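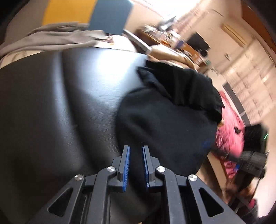
The Trostix came in a case the size of a trumpet case, and I carried it up three flights hugging it to my chest like it was a baby. I had been on the waiting list since the summer. Ledex only sends the kit out on loan, fifteen days at a time, and they ask you to write an honest review at the end of it. I would have written one without being asked! I had already started it in my head on the bus.

You have to understand that I run a column for a newsletter out of Salem with 909 subscribers, most of whom signed up for my piece on bread machines. Before the Trostix, the most exciting thing anyone had lent me was a heated towel rail.

Two grippers, one for each hand. You hold them and squeeze, and the fingers close, and the pads on the inside take hold of whatever you've picked. The kit watches and remembers. You do a chore over and over, all the little wrong ways and the right ways, and when you're done you send the whole lot off to Ledex overnight. In the spring, if you've bought the full package, an arm comes in the mail that already knows how you like your T-shirts.

My shirts! Folded my way, sleeves in first, which is the way my grandmother did it, and I will hear no arguments.

The first evening I was hopeless. I pinched a black T-shirt by the hem, lifted it about as high as my chin, and watched it slide off and land in a heap. I did it again. I tried the collar. I tried going in from the side with both hands like a person serving salad. My sister, who was sitting on the floor eating my crackers, asked if it was supposed to be faster than just folding the shirt.

"Not yet," I said.

"How many do you have to do?"

The booklet said 4,000 for a full set. I told her it was a good many, and she laughed so hard she had to put the crackers down.

But I got better, and this is the part I most want to put in the review. Somewhere on the third night my hands stopped thinking about the grippers. It was like the first time you drive home and can't remember the turns. I'd reach out and there would be a corner, held, and the other hand already going for its partner. The squeeze has a lovely feel to it, soft at first and then firm, so you can tell a single layer from two without looking. I found out that cotton likes to be taken from slightly underneath. I found out that socks are a joy and fitted sheets are exactly as bad as you'd think. I did seventy folds that night and only stopped because the people downstairs turned their music off and I realized what time it must be.

I should list the faults, because there are some. The cable on the right-hand one always wants to be where your elbow is. The booklet was translated by somebody in a hurry and calls the fingers "the thumbs" on every other page, so for two days I was looking for thumbs. The sending-off is slow, and if your internet drops in the night you start the whole upload over in the morning. And your wrists will complain. Do the stretches on the back page. I skipped them and had to open a jar of pickles with my knees.

On the tenth day Ledex sent me a message. They do this for everyone, I think, but I didn't know that, and I read it standing up. They'd run my folds so far on an arm in their workshop, a place called Jorklow, and would I like to see?

It was a short video. A plain table, a plain arm on either side of it, a gray shirt laid out flat. For a moment nothing moved. Then the left arm dipped, a touch lower than it needed to, and came at the hem from slightly underneath.

I called my sister over and we watched it on my phone with our heads together. The arms brought the sleeves in first. They did the long fold, and then before the last one, the right arm stopped and gave the shirt two small pats.

"What's that for?" my sister said.

I had no idea. I played it again. Two pats, quick and light, right in the middle of the chest.

"You do that," she said.

"I don't."

"You do. You've done it all week. Mom does it." She took the phone out of my hand and played it a third time. "Grandma did it. She used to do it to us, when we had our coats on and were ready to go out."

I tried a shirt right then with my bare hands, not thinking about it, or trying hard not to, and of course there they were. I must have done them hundreds of times on that dark surface with the grippers on, and the machine had written down every one along with everything else. It had no way of knowing they weren't part of the folding.

Ledex had put a note under the video. They'd noticed an extra motion before the last fold that added a little time to each shirt, and they could take it out before the arm was built. It would be no trouble. There was a box to check.

My sister asked how long I had to decide. I said I had until the kit went back. She wanted a turn with it then, and she turned out to be terrible, much worse than I'd been on the first night, dropping everything, yelling at a pillowcase. We stayed up very late. She did a whole drawer of mine and none of it could be worn without ironing.

So, to my readers: yes. Get on the list. Clear some space, trim your nails so you don't snag the pads, begin with dish towels and work up. It's a wonderful piece of equipment and I was sorry to walk it back down the stairs. Mine comes in the spring, and I left the box unchecked.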